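Print this page | E-mail this page

Ticket 106: Stitgate relay board drops off the bus when the garage heater kicks in

Status: Closed
Opened by: Keyvan Karimi
Last edited: 29/03/2021

Hi all, me again. I've got a Stitgate eight-channel relay board hanging off a single-board computer in the garage, and it runs the block heater timer, two baseboard heaters (through proper contactors, before anyone yells at me) and the exterior lights. It ran all through December without a hiccup. Then I added the Ilby temperature sensors to the same I2C line and now the whole board vanishes every time the second heater comes on. The lights stay however they were, the script throws a read error, and the only way back is to pull the power and count to ten.

What I'd tried before opening this: a different power supply, a different SD card, reseating the header about a dozen times, and swearing. I also put the old version of the Pletis control script back on in case an update had broken something. Same error, same spot.

First reply was from Norbert Charvát, who asked for a bus scan before and after the dropout. Before: relay board and both sensors show up fine. After: nothing at all, not even the sensors, so it wasn't only the relay board going quiet. He figured something was holding the data line low and asked how long my sensor cable was. Um. Longer than I'd like to admit. It goes up the wall, over the door track and down the other side, right beside the heater wiring for most of the way. 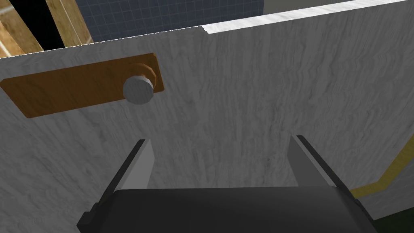 Norbert had me drop the bus speed from 400 kHz to 100 kHz, which is one line in the config and a reboot. That helped a lot! I went from losing the board every time to losing it maybe once an evening. Still not something I'd trust with the block heater at minus thirty, though.

Next, Ilze Baranauskienė jumped in and asked whether the sensor boards had their own pull-up resistors. They do, and so does the relay board, and so does the computer, so I had four sets of pull-ups all in parallel. She told me to take them off the sensors. My soldering is pretty rough and I lifted a pad on one of them, so that one's in the drawer now and I've ordered another (my own fault, not asking for a refund). With the remaining one modified, the dropouts were down to a couple over the whole weekend.

The last bit was the cable. I pulled the sensor line out from beside the heater wiring and ran it along the opposite wall, using a shielded piece I had left over from the doorbell job, shield grounded at the computer end only. I also stuck a snubber across each contactor coil, as per the Ramanauskas wiring guide that Deividas Siliņa linked in the old thread. I should have done that on day one. The click from the contactors sounds the same as ever but the scan stays solid right through it.

Left a loop running overnight that toggled the second heater's relay over 100 times and logged a scan after each one. Board present every time, no read errors.

Still open on my end: fit the replacement sensor when it shows up, and take the pull-ups off that one too (with a finer tip this time). If it acts up again I'll start a new ticket and point back here. Closing this one, thanks Norbert and Ilze!

Print this page | E-mail this page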